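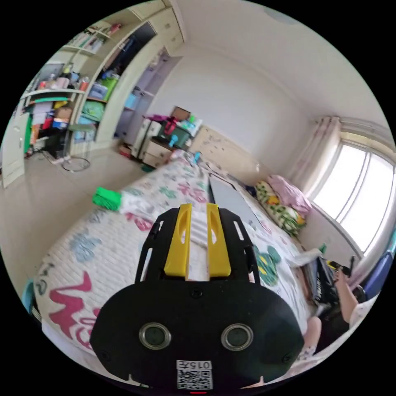
Hauwa Bako wrote after the September issue to say that airing a bedroom in winter is a waste of heat, and that she would sooner wipe the glass every morning than sleep in a cold room. Several other readers on the east side of Osturum said much the same, so the subject gets more room this month.

The water on the inside of a bedroom window comes mostly from the people who sleep there. Breath and skin give off moisture all night. With the door shut and the window closed, it stays in the room until it meets something cold enough to settle on. In most of our apartments that means the glass first, then the lower corners of the outside wall, and then whatever has been pushed up against that wall. Wiping the glass takes care of the first and does nothing for the other two.

Opening a window for a short time does not cool a room as much as people expect. The air changes quickly, but the walls, floor and furniture hold most of the warmth and give it back once the window is closed. What does cost money is leaving a window tilted all day with the radiator running under it. Sixten Boström keeps the heating records for the building on Nekach Street, and the apartments with the highest use last winter were nearly all ones where a bedroom window stood tilted from morning to night.

The method we suggest is an old one. When you get up, turn the radiator down, open the bedroom window all the way and leave it for five minutes. If you can open a window on the other side of the apartment as well, do so. Then close everything and turn the radiator back to where it was. Do the same before bed if two people share the room. On windy days less time is enough.

Fold the covers back while the window is open and leave the bed unmade until after breakfast. A bed that is made the moment you leave it keeps the night's moisture in the mattress. Kerstin Boström adds that a mattress lying straight on the floor or on a solid board needs to be stood up on its side now and then, and that she has seen more mold under mattresses than behind wardrobes.

Furniture on outside walls should have a gap behind it, wide enough for a hand. This applies to headboards too. If there is no other place for the bed, pull it out and check the wall once a month through the winter. Gray spotting at the baseboard is the usual first sign. Small spots can be washed off with soapy water and dried with a towel, but please report anything that comes back, even if it looks minor. It may be a leak or a cold spot in the wall, and no amount of airing will fix those.

Drying laundry in the bedroom undoes a good deal of this. The drying room in the Pongsiri building is open to all residents again, and the new lines are up. Suqin Tan has the sign-up sheet. Slots are two hours long. Please take your things down at the end of yours — there were complaints in the fall.

Some of you asked about moisture meters. The office has bought a few simple ones that show temperature and humidity, and you can borrow one for a week at no charge. Put it on a shelf or a nightstand, away from the radiator and out of direct sun, and write down the reading when you get up and again in the evening. If the morning reading stays high after a week of airing, bring the notes to the office and we will arrange a visit. Meters are not to be taped to the window, where they will only tell you that the window is cold.

Window seals are a separate matter. The seals on the older windows are being replaced by Flunuton, starting with the top floors, where the wood has shrunk the most. You will get a note under your door before they come. They need the sill cleared and enough room to stand at the window, so beds and desks may have to be moved. Anyone who can't move furniture on their own should tell Anoma Mollah in advance, and she will find someone to help. There is a deposit of 200 for residents who want to do their own seals and borrow the tool kit. It is returned with the kit.

The office closes for the holidays after Tuesday, December 21, 2021. Meters can be picked up until noon that day, and you may keep them over the break. For water coming in through a wall or ceiling, call the emergency line posted by the mailboxes.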